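Ticket 193 – Grudel campground booking page, powered sites missing
Status: open
Logged by: Kelechi Sani

7.40 am. Caller says no powered sites showing for Tumadwood Lake, any night in April. Tried it myself, same thing. Unpowered sites fine. Cabins fine.

8.15 am. Cleared cache, tried 2 browsers. No change. Boat ramp permits still selling so payments arent the problem. 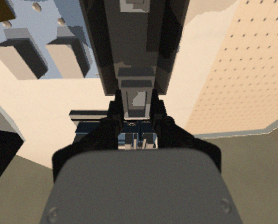
9.05 am. Rang Vikell re the site map. They say the feed is going out with all powered sites in it. So it's our end – probably the filter. Passed to Osaze.

10.30 am (Osaze Chukwu). Found one thing. Max rig length on the powered loop got saved as 90, field is in centimetres now, used to be feet. Every caravan gets knocked back as too long. Changed to 400 as a test, small camper trailers show up again. Need real lengths from the ranger before I touch the rest.

11.10 am. Left message at the park office. Also asked whether the north shore loop is open yet, the fishing club want it. 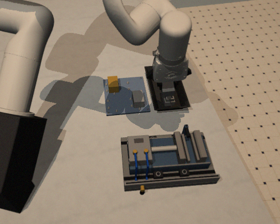

Attachment 2: two robot arms at a table, blue plate and black tray

1.20 pm. No call back. Put a notice on the booking page, phone bookings only for powered sites. Mohammed desk has the paper list and will take names till its fixed. Dont close this one – still waiting on lengths.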